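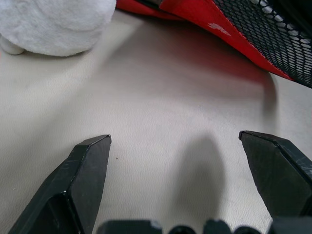
Ajayi wrote to us after the July call: does a person need to play table tennis to sign up? No. You need two hands and some patience with zippers and covers. The new call is open to players and to people who have never held a paddle.

CALL FOR PARTICIPANTS: Packing and Storing Table Tennis Gear

Pritovance is looking for 80 adults in the Brornberg area to try out cases for table tennis paddles. We want to know how people open a case, how they put the paddle in, and which way they turn the handle when they are not told how.

What you will do

You sit at a plain table with a case and a paddle. You pack the paddle, take it out again, and repeat this with other cases. Some have a clear cover, some do not. Afterward you fill in a short form on what was easy and what got in the way. One visit takes almost 86 minutes, including a break.

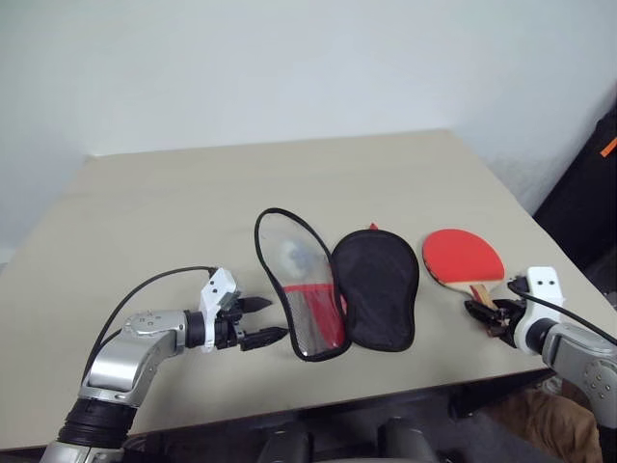 Paddle-shaped case, opened flat, with a red paddle.

Who can apply

- Age 18 or over
- Able to come in for 2 visits, at least a week apart
- Comfortable reading instructions in English

Left-handed people are very welcome. We had too few in July.

If you own a paddle, please leave it at home. All gear is provided and stays with us.

Pay

Gift card after each visit, good at the Groller sports store. Parking is free behind the building.

How to apply

Write to the Pritovance study desk and put reference 549 in the subject line. Give your age, your writing hand and the times of day that suit you. We reply to everyone, including those we cannot place.

Posted Saturday, December 27, 2025. The call stays open until all places are filled.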